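Der Kampfabend in der Halle von Portela ist am Samstagabend des langen Wochenendes ohne Titelwechsel zu Ende gegangen. Der Veranstalter Handby Fight Series meldete 713 zahlende Zuschauer, mehr als bei der ersten Ausgabe im März. Im Hauptkampf des Abends verteidigte der Titelträger im Weltergewicht seinen Gürtel nach fünf Runden durch einstimmige Entscheidung.

# Handby bleibt in Portela, Regelstreit geht weiter

*8. Juni 2025*

Der Herausforderer aus dem Team Ullell war als Ringer angekündigt worden und versuchte in den ersten beiden Runden mehrfach, den Kampf auf den Boden zu bringen. Zwei Takedowns gelangen ihm, in der Oberlage konnte er sich aber nur kurz halten. Ab der dritten Runde bestimmte der Titelträger das Geschehen im Stand, vor allem mit dem Jab und mit Tritten gegen das vordere Bein. Alle drei Punktrichter sahen ihn am Ende vorn, einer davon mit vier zu eins Runden.

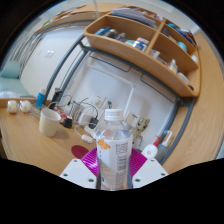
Für Diskussionen sorgte der zweite Kampf des Abends. Im Leichtgewicht brach der Ringrichter die Begegnung in der zweiten Runde ab, nachdem ein Kniestoß den Kopf eines Kämpfers getroffen hatte, der eine Hand am Boden hatte. Gewertet wurde zunächst ein technischer K.o. Nach Ansicht der Wiederholung wurde das Ergebnis noch in der Halle in »keine Wertung« geändert. Das Team Nara, dessen Kämpfer den Kniestoß ausgeführt hatte, kündigte Einspruch an. Nach Auffassung des Teams galt der Gegner nach den vor dem Kampf verlesenen Regeln nicht als Kämpfer am Boden.

Der Veranstalter verwies auf sein Regelheft, das seit März in einer neuen Fassung vorliegt. Demnach gilt als am Boden, wer den Untergrund mit mindestens einer flachen Hand berührt. In der früheren Fassung mussten es beide Hände sein. Welche Fassung in der Kabine verlesen wurde, will die Sportleitung nun klären. Eine Entscheidung über den Einspruch soll innerhalb von zwei Wochen fallen. Bis dahin bleibt es bei »keine Wertung«.

Beim Wiegen am Vortag hatten alle Kämpfer bis auf einen das Limit geschafft. Ein Federgewichtler aus Ullell lag 364 Gramm darüber und gab einen Teil seiner Börse an den Gegner ab. Der Kampf fand als Catchweight-Begegnung statt und endete in der ersten Runde durch Rear-Naked Choke zugunsten des leichteren Mannes. Für die Rangliste zählt das Ergebnis nicht.
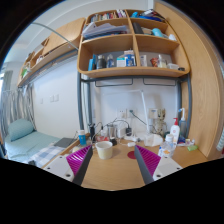 *Schreibtisch mit Becher und Edelstahlbehälter*

Im Vorprogramm gab es drei Amateurkämpfe über je drei Runden zu drei Minuten. Zwei davon gingen über die volle Distanz, der dritte endete durch Armhebel. Die Amateure traten mit Schienbeinschonern und schwereren Handschuhen an, Ellbogenstöße waren nicht erlaubt.

Die nächste Ausgabe ist für den Herbst geplant und soll wieder in Portela stattfinden. Ein Umzug in die größere Halle von Ullell war im Gespräch, scheiterte nach Angaben des Veranstalters aber an den Mietkosten. Stattdessen soll die Tribüne an der Längsseite erweitert werden, was rund 277 zusätzliche Plätze bringen würde. Ein Gegner für den Titelträger steht noch nicht fest. Als möglicher Herausforderer gilt der Sieger des Halbfinales, das im Sommer in Nara ausgetragen wird. Der unterlegene Ullell-Kämpfer will nach Angaben seines Teams eine Pause einlegen und danach über einen Wechsel ins Mittelgewicht entscheiden.

Karten für den Herbsttermin gibt es ab Juli an der Hallenkasse. Wer für den März eine Dauerkarte gekauft hat, kann seinen Platz bis Ende Juni bestätigen. Danach gehen die nicht bestätigten Plätze in den freien Verkauf.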